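Moving the washing-up to the morning

I have been doing the washing-up in the morning since March, and a couple of people have asked how it's going, so I'm writing it down.

For most of my adult life I washed up straight after dinner. My mother did it that way and I never thought about it. Then my shifts at Starkomstead changed and I was getting home late, eating late, and standing at the sink when I should have been asleep. Kvido from work said he left everything until breakfast and had done for years. I thought that was a bit grim, but I tried it.

The first week was bad. Porridge pans and rice pans go like cement overnight if you leave them dry. I now put 2 inches of cold water in anything that has had starch in it and leave the rest stacked by the sink. Fat goes in an old jar. Plates get scraped with a spatula, which takes a minute or so.

The other thing I changed was how much crockery we keep out. We had far too many bowls. When there is always another clean one in the cupboard you never have to wash the last one, and by the weekend the whole worktop is full. Azra and I went through the lot one evening and boxed up anything we hadn't used over the winter. She wanted to keep the big serving dishes and I wanted to keep the small bowls, so we kept some of each.
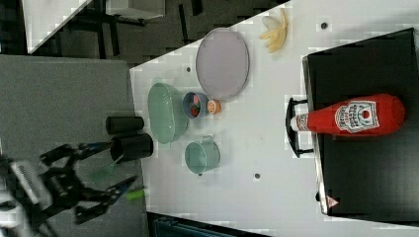

The box went under the stairs. I have been back to it twice, both times for when her cousins came round, and I put everything back afterwards. My plan is to give it away if it's still there next year, although Azra hasn't agreed to that yet.

Mornings take me 11 minutes, with the radio on. I boil the kettle for tea first and use what's left over to start the bowl, so the hot tap doesn't have to run for ages. Our boiler is a long way from the kitchen and it wastes a lot of water before it gets warm. Glasses first, then cutlery, plates, pans last. I let it all drain and put it away when I come home.

There are drawbacks. The kitchen smells if we've had fish, so on fish nights I still wash up before bed. It also looks untidy if someone drops in late. Lumturie next door has seen it at its worst and didn't say anything, but she did look.

We did talk about a dishwasher. The one we liked was nearly 600 with fitting, and we'd have lost the cupboard where the flour and the big pots live. I'd rather have the cupboard for now – Azra would rather have the dishwasher. We've said we'll talk about it again when the floor is done.

Next job is the drawer with all the lids in it.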